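Subject: Re: Grayling on the Clullov beat

Hello all,

Sorry for the slow answer, I have been meaning to sit down to this all week. On 24 Apr 2022 someone wrote:

> Has anyone fished the Clullov above Comham weir for grayling?
> I had one fish in December and nothing at all before or after.
> Is 10 feet too long a rod for it?

Ten foot is lovely up there, so please don't go buying anything shorter! The bank is open for most of the way, and the extra reach lets you hold the line off that quick water in the middle. I use a 15 foot leader with a single small bug – pink when there is colour in the river, plain hare's ear otherwise – and I start at the Geddes footbridge and work up slowly. 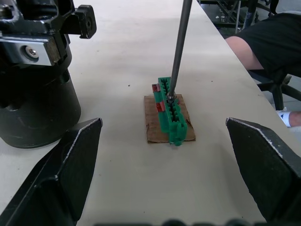
Ustus wrote back to me off list to say that the fish have dropped down into the long glide below the weir, and that a float and maggot will beat any fly there on a cold morning. I'm sure that's right, though I am too fond of my bugs to change now.

Do go again once the frosts start, and try the tail of the glide before the pool itself. The car park at Comham is still free, and the café does a very good bacon roll.

Tight lines to you all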